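Keeping broadcast cables in good order
Workshop tips by Yiran Shi

After a live sports event, do not put the cables away in a hurry. Wipe each one with a dry cloth and look at both connectors. A bent pin goes in the repair box the same day.
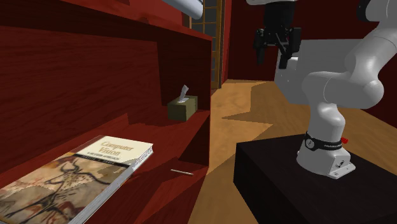

Coil in wide loops, over and under, and close with a soft strap -- never with tape, it leaves glue. Write the length on the strap. I keep the 15 meter cables apart from the 100 meter ones, so the crew can take the right one in the dark.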